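An open house in Flandalthorpe

I nearly skipped this one, and I'm so glad I went! Nirkance opened up a furnished house for its spring visit in March, and the upstairs bedroom kept me longer than the rest of the tour put together. Divina Manalo, who grew up in Cabanatuan, led our group of 33 through in small batches and talked about folding clothes the way other people talk about baking bread.

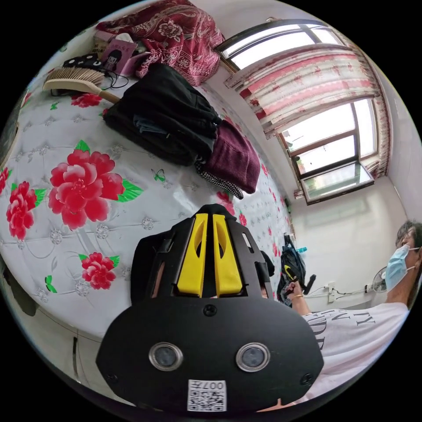

She folds on the bed. A table is fine, she told us, but a bed gives you room for both sleeves at once, and you can build your pile as you go. Dark things get their own stack, so you're not hunting for one black top among three others later on (I do this every single week).

I also fell hard for the bedcover. Big red peonies all over shiny white quilting! My grandmother would have fought me for it.

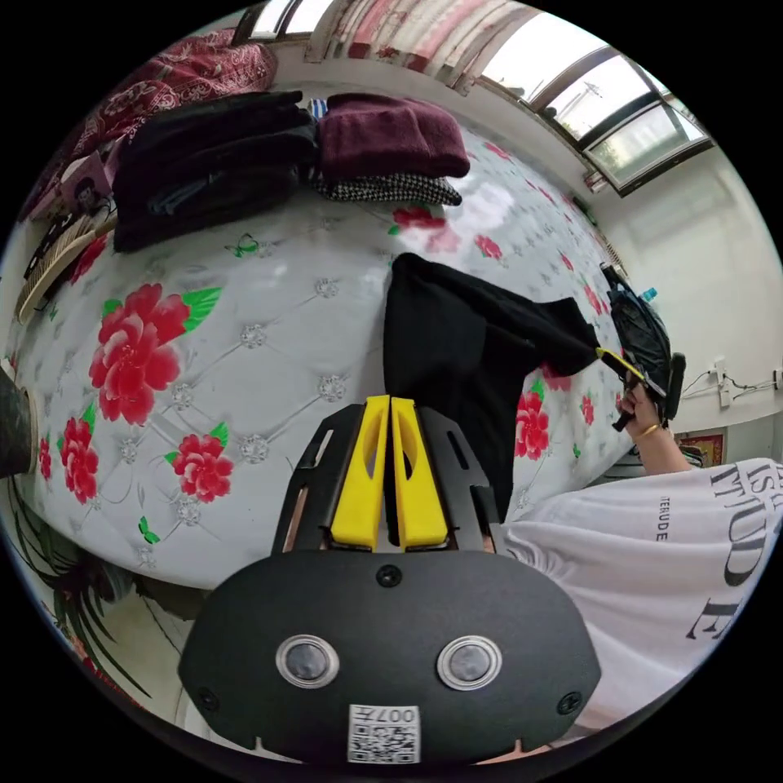

A black garment on the peony cover, with the folded clothes at the top.

Long sleeves got the most questions. Divina's way is to lay the top out flat, smooth it from the collar down, then bring each sleeve straight across the back before folding up the hem.
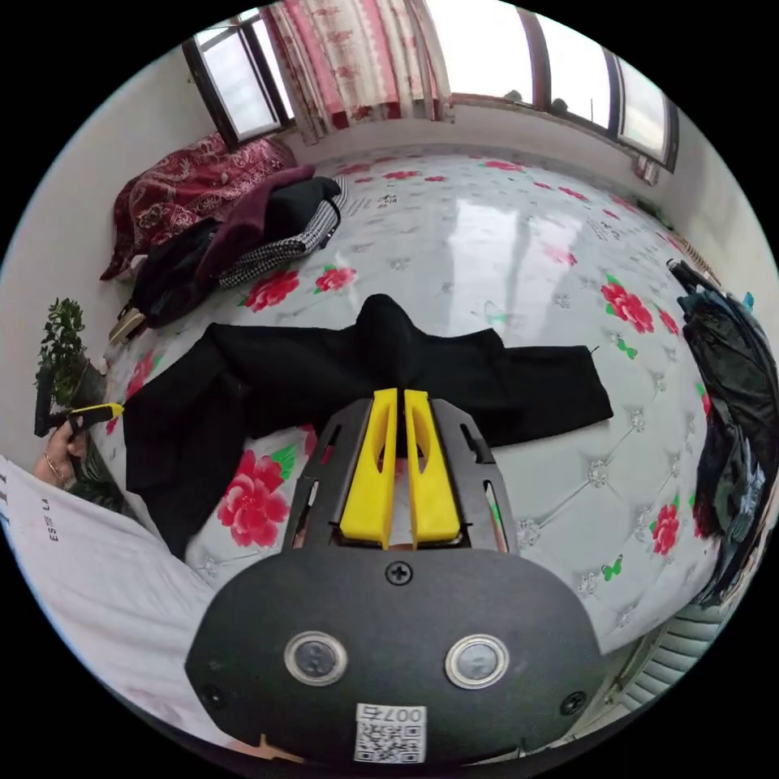
I tried it at home the same night and my drawer closes now. The visit takes 72 minutes, tea included, and the Kurisora bus stops 2 streets away. Wear shoes that slip off easily.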